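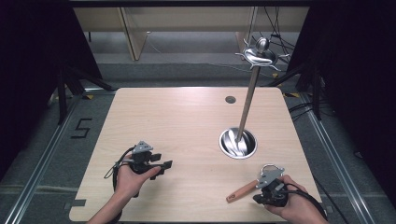

A pale wood tabletop with a round steel cup set flush into the surface.

Report on the Visit to the Varnthorpe Countertop Works, Drisville

Members of the Caltau Home Improvement Association visited the Varnthorpe works on April 29, 2026. The visit lasted 2 hours and was open to members planning a kitchen project this year. The association had 8 places, all of which were taken.

The group was received in the showroom and then taken to the cutting hall, where full-length blanks are stored flat on racks. The works cuts to a customer's drawing and accepts orders for a single piece. Staff advised that walls be measured at the back, the middle and the front of the counter, as few older kitchens in Drisville have square corners. An order is not cut until the customer has signed the drawing.

Miter joints were shown next. The two halves are routed on the underside for connecting bolts, and the bolts are supplied with the order. Members asked whether a joint could be placed over a dishwasher. The works advises against it and will say so in writing on the order form.
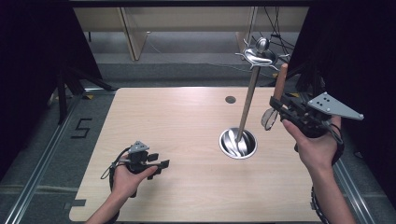

Light tabletop with fine grain and slightly rounded edges.

In the finishing hall, members compared oiled, lacquered and laminate samples. The Sârbu range, introduced in April, comes in 244 cm lengths with the front edge already rounded. Cutouts for sinks are sealed before delivery, but any cut made at home must be sealed by the owner. Several members considered the printed instructions on this point too brief, and the remark was passed on to the works.

Delivery within Drisville is free on orders over $400. Collection is possible by appointment at the rear gate, where a roof rack is not accepted for the longer blanks.

Sample pieces and the current price list may be consulted at the association's office in Caltau during normal opening hours. Members wishing to join a second visit should leave their names at the desk.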